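Plesska tracker
Component: perception / grasp planner
Status: Resolved
Priority: Normal
Reported by: Aiman Kusuma
Assigned to: Ville Heinonen
Labels: table-top, pose-filter, cups

Summary: planner offers rim grasps on inverted paper cups

Description

Since the move to the new segmentation weights in May, the table-top node publishes every paper cup with the class cup_upright, whichever way up it is. The grasp planner then generates candidates as if there were an open rim at the top. For an inverted cup this gives a finger path that ends inside solid paper. The collision check does not catch it, as the check uses the same upright mesh.

Expected: inverted cups are published as cup_inverted, and the planner falls back to a side grasp with the narrower diameter at the top.

Actual: class is cup_upright, top-rim candidates score highest, and the arm stops on the force limit when it runs one.

Steps to reproduce

1. Start the cell with the default Plesska launch file.
2. Put one cup upright and one upside down on the cloth.
3. Call the scene snapshot service and read back the object list.
4. Request grasps for each cup id.

The fault shows on every run at our end. Restarting the node makes no difference. Clearing the object cache makes no difference either.

Comment, Ville Heinonen, 09:40

Can you attach the planner log with debug on? I also need to know which tablecloth you are using. The plane fit was tuned on a plain grey surface and I want to rule out the pattern before looking at the classifier.

Comment, Aiman Kusuma, 10:15

Yellow and white check. Log extract:

[grasp] object 3 class=cup_upright conf=0.94
[grasp] object 3 candidates=29 best=rim_top
[grasp] object 5 class=cup_upright conf=0.91
[grasp] object 5 candidates=29 best=rim_top
[exec] object 5 abort: force_limit

Object 3 is upright, object 5 is inverted. Note the same candidate count for both, so the planner is plainly working from one mesh.

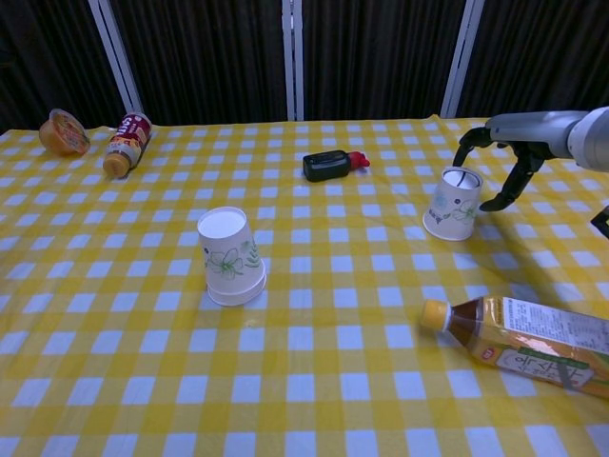

I have left the bottles on the table for now. They are published with sensible poses, even though they are all lying on their sides, and taking them away changes nothing for the two cups. If it helps I can repeat with the cups only.

Comment, Ville Heinonen, 11:05

No need, thanks. I replayed your bag file here. The plane fit is fine on the checked cloth, with residuals below the threshold, so the pattern is not the cause.

The classifier is also less wrong than it looks. It returns two scores, one for the object and one for orientation. For object 5 the orientation score says inverted. The value is lost further on, in the pose filter, which snaps any axis within 13 degrees of vertical to +Z. It compares the absolute value of the dot product, so an axis pointing straight down passes as well and gets flipped. The class name is then rebuilt from the pose, which explains the wrong label in your log.

Bottles on their sides are nowhere near vertical and go through untouched.

Comment, Tzu-hsuan Chiu, 11:30

That absolute value was my change. It was put in for the Fukberg cell, where the parts are plain cylinders and the sign of the axis flickered from one snapshot to the next. Please do not just remove it or their tracker will start swapping poses again.

Suggest a per-class flag, axis_symmetric, default false. Cylinders set it to true. Cups, bottles and anything else with a top and a bottom leave it alone.

Comment, Ville Heinonen, 13:50

Agreed. Branch is up for review. Changes:

pose_filter: uses the signed dot product unless axis_symmetric is true
object config: flag added to the schema, set for the Fukberg parts only
grasp planner: collision mesh now follows the published pose, no separate lookup by class name
tests: two new cases, axis up and axis down, each with 5 degrees of tilt

One thing to watch. With the correct mesh, the side grasp on an inverted cup closes on a taper that gets wider towards the table. I have lowered the approach height for that class, but the value comes from the mesh and has not been tried on an arm.

Comment, Aiman Kusuma, 15:20

Built the branch and ran the same layout. Object 5 is now cup_inverted and best=side_low. Object 3 still gets rim_top, as it should. Both lifts completed.

The first attempt on object 5 squashed the cup slightly. The grip force was still at the default for bottles. I set max_effort to 400 in the cup profile (driver units) and the next lifts left no mark. Please add this to the branch, otherwise it lives only in my local file.

Comment, Ville Heinonen, 15:45

Added. I also ran the filter over the stored snapshots from both cells, 1,087 in total. The only labels that changed are inverted cups. Fukberg poses are identical before and after.

Comment, Tzu-hsuan Chiu, 16:10

Reviewed and approved. Please rename side_low to side_inverted before merging. We already have a side_low in the tray planner and the two will get mixed up in the logs.

Comment, Ville Heinonen, 16:25

Renamed and merged. Sites with their own object config need to add axis_symmetric by hand for any cylinder class, or the old flicker will come back. The schema check prints a warning if the flag is missing but does not stop the launch.

Status changed: In review to Resolved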